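3.2 Wortfelder rund um das Falten und Rollen

Besonders ergiebig war der zweite Erhebungsabschnitt, in dem wir nach Verben für den Umgang mit Haushaltstextilien fragten. Aus den Gesprächen in Murkow liegen 738 Belege vor, und schon beim ersten Durchsehen war die Freude groß: Wo die Standardsprache mit »zusammenlegen«, »falten« und »rollen« auskommt, unterscheiden unsere Gewährsleute sehr fein, ob ein Tuch für den Schrank, für den Tisch oder für die Reise vorbereitet wird. Allein für das Aufrollen notierte Afia Ayaaba 27 Bezeichnungen, darunter »wulgern«, »einwürsteln« und das wunderbare »zuschnecken«, das wir bislang in keiner Sammlung gefunden haben.
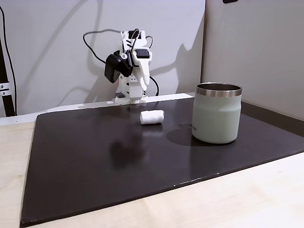 Abbildung 2: Kleines weißes Tuch, gerollt.

Auffällig ist die Verteilung nach Alter. Sprecherinnen und Sprecher über 70 verwenden »zuschnecken« fast durchweg transitiv (»ich schneck das Tüchel zu«), bei den Jüngeren begegnet daneben ein reflexiver Gebrauch, der sich auch auf Personen erstreckt: Wer sich in die Bettdecke wickelt, »schneckt sich zu«. Diese Übertragung von der Wäsche auf den Menschen hatten Arsenault und Bonsu für das benachbarte Bawa bereits vermutet, allerdings auf sehr schmaler Grundlage. Unsere Daten stützen die Vermutung nun deutlich, und zwar für beide Ortsteile!

Weniger eindeutig liegt der Fall bei »wulgern«. Karine Simard stellt das Verb zu »walgern« (Teig ausrollen), Ebenezer Eshun denkt eher an eine Ableitung von »Wulst«. Für die erste Deutung spricht, dass mehrere Befragte das Wort spontan mit der Küche verbanden. Der Vokal bleibt dabei erklärungsbedürftig; wir kommen in Abschnitt 4.1 darauf zurück, wo auch die Tonaufnahmen vom Juni ausgewertet sind.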